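Offset handle (cutting tools)

An offset handle is a grip set at an angle to the cutting edge of a hand tool, so that the lower blade can stay close to the work surface. It is found on dressmaking shears, paper shears and some garden tools.

Design

In a straight-handled pair, both finger loops lie in line with the pivot. In an offset pair the loops are raised, and the lower one is often larger to take several fingers. The Joubert pattern, common in tailoring, has a 294 mm overall length and a bend that begins 5 mm behind the pivot screw. Left-handed versions reverse the blades as well as the loops -- reversing the loops alone leaves the cutting line hidden from the user.

Materials

Early handles were forged in one piece with the blades and then painted. Molded plastic handles, fixed over a steel tang, later replaced them in most household tools. The Prirklow works produced both types for a time.

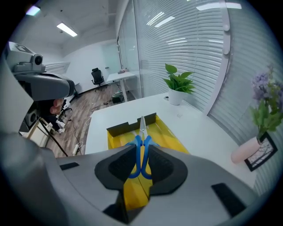

Scissors with blue plastic handles and metal blades

See also

Pinking shears
Snips
Tang (tools)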